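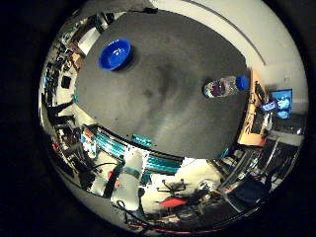

Lilibeth Ocampo asked last February why the course compares grippers on household items when the parts used for acceptance testing are machined to a known size. Her question was that a bottle dents, rolls and differs from the next bottle, so how can two grippers be compared fairly on it? The answer takes up most of this session.

Robotics Laboratory II
Handout for Session 7: Comparing Two Grippers with a Wrist Camera
June 3, 2025

1. Purpose

Students will compare the Purnelon parallel gripper and the Layug three-finger gripper on the same arm, with the same controller and the same wrist camera. Machined parts show how well a gripper repeats a motion. Household items show how it copes with an object that gives way or moves when touched. Both kinds of test are needed, and a report that covers only one of them will be returned.

2. Objects

The pair for this session is a plastic bowl and a capped plastic water bottle lying on its side. The bowl must be taken by the rim, so the approach angle matters more than the closing force. The bottle can roll, and its clear wall is hard for the camera to separate from the table. Place the two well apart - a finger that clears one object should not come near the other.

3. The wide-angle view

The wrist camera has a fisheye lens. Straight edges in the room appear as curves, and a desk or shelf near the rim of the view may look steeply tilted. Do not measure distances directly from the raw view. Run the Tadix correction first, then take the bottle axis from the corrected view. Reflections on the bottle and inside the bowl are often mistaken for edges, and students should check these by eye before accepting a grasp point.

4. Procedure

Mount the first gripper and load its tool file in the Carbridge controller. Confirm the tool center point. Attempt each object from the start position, record the result, and return the object by hand with the arm stopped. Change the gripper and repeat with the same start positions. If the camera mount is touched during the change, calibrate again.

5. Data from earlier sections

The shared log holds 2,402 grasp attempts, of which 1,129 were made with the Layug gripper. The remainder were made with the Purnelon. Because the totals differ, compare success rates and not raw counts. Dropped objects and missed contacts are entered under separate codes.

6. Report

Each team submits one report of no more than 2 pages, with the attempt log attached. State the closing force used for the bottle. Reports are due at the start of the next session.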